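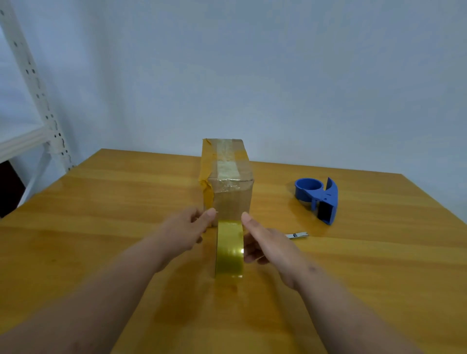

Figure 8.1 Clear packing tape and an upright cardboard box.

Chapter 8
League Formats and Seeding in Team Esports

A competitive season is defined by its format, its schedule and its rule for ranking teams. This chapter treats the first and third; scheduling is covered in Chapter 9.

8.1 Group stage and bracket

In a single round robin, each team plays every other team once. A group of eight therefore requires 28 matches. A double elimination bracket for the same eight teams needs at most 15, but gives less information on the order of the lower places.

Most shooter leagues combine the two. The Waltitz League, used as a running case in this book, plays a group stage through June and sends the top four teams to a bracket.

8.2 Rating points

Guzmán's method assigns each team a rating that changes after every match. Before the final, Dirico stood at 3,869 points and Serrano at 3,794. The difference of 75 falls below the league's threshold of 80 – the two teams were thus treated as equal seeds, and map choice was settled by coin toss.

Key terms: round robin, double elimination, seed, threshold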